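Small Houseplants Indoors: Watering, Light and Repotting

By Nokuthula Le Roux
Updated May 28, 2026

Most of the houseplants people give up on have been watered too much. The leaves go yellow, the owner waters again, and the roots sit in wet soil until they rot. If you change one habit, change that one.

Check before you water

Push a finger into the soil up to the second knuckle. If it comes out with damp soil stuck to it, leave the plant alone and check again in a few days. If the soil is dry all the way down, water it. A wooden skewer does the same job in a small pot where your finger would disturb the roots.

Lifting the pot works too. Pick it up right after watering and again when the soil is dry. After a month of this you will know by the weight.

A schedule is fine as a reminder to check. It is a poor guide to how much water to give. The same plant can need water twice a week in summer and once every three weeks in winter, depending on the heating and how close it is to the glass.

How to water

Use water at room temperature. Pour slowly around the edge of the pot until water runs from the drainage holes. Wait 20 minutes, then empty the saucer.

If the soil has dried out so far that it has pulled away from the sides, the water will run straight down the gap and out of the bottom. Stand the pot in a bowl of water instead, with the level halfway up the pot, and leave it until the top of the soil feels moist. Let it drain in the sink before you put it back.

Pots without holes

Plenty of good-looking pots have no hole in the base. Do not plant straight into them. Keep the plant in the plastic nursery pot and set that inside the decorative one. Lift it out to water and put it back when it has stopped dripping.

Gravel in the bottom of a pot does not take the place of a hole. The water still has nowhere to go, and the roots have less soil to grow in.

Plants on a desk

A desk is a decent place for a small plant if it gets daylight from the side. Keep it away from heating vents, and off the windowsill behind a drawn curtain in cold weather, where the air can get very cold overnight.
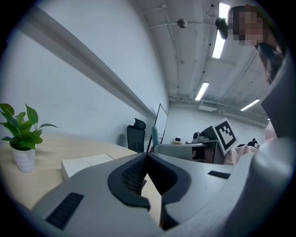
Small leafy plant in a ribbed white pot on a desk.

Wood desktops mark easily. Unglazed clay lets moisture through, and even a glazed pot can collect condensation underneath. Put a cork mat or a glazed saucer under it and lift it once a week to check. I have a pale ring on my own desk in Fostham from a pot that stood on the same spot all one winter, and sanding only got rid of part of it.

If you already have a white ring, try the gentle method first. Lay a clean dry cotton cloth over it and pass a warm iron over the cloth for 10 seconds, with no steam. Look, and repeat if it is fading. Dark rings have gone deeper into the wood and usually need sanding.

Turn the pot a quarter turn each time you water. Otherwise the stems lean toward the window and the plant gets lopsided.

Dust on the leaves

Broad leaves collect dust, which cuts down the light they get. Wipe them with a damp cloth, holding your other hand under the leaf so it does not tear. Skip leaf shine sprays. Milk and mayonnaise turn up in a lot of old household books for this, and both leave a film that smells after a while.

Fuzzy leaves should not be wiped. Use a soft, dry paintbrush.

When to repot

Repot when roots are coming out of the drainage holes, or when the plant dries out within a day or two of watering. Spring is best. Go up by one size only, meaning a pot 2 inches wider than the old one. A small plant in a large pot sits in soil its roots cannot drink from, and you are back to the overwatering problem.

Water the day before. Tip the plant out, loosen the outer roots with your fingers, and trim any that are brown and mushy. Set it at the same depth as before. Fill in with fresh potting mix and press lightly – packing it down hard squeezes out the air.

Do this over newspaper or an old tray. Spilled soil comes off a rug best when it is dry, so let it dry and vacuum it up.

Feeding

Use a liquid houseplant food at half the strength on the label, once a month from spring to the end of summer. Stop by October. Do not feed a plant that is dry or newly repotted.

Small flies

Fungus gnats live in damp topsoil. Let the top inch dry out between waterings and stand a yellow sticky trap in the pot. It takes several weeks, as the eggs already in the soil have to hatch. Scooping off the top layer and replacing it with fresh mix speeds things up.

Pets

Some common houseplants are poisonous to cats and dogs, peace lilies and pothos among them. Look up the plant by its Latin name before you buy it, and keep the label.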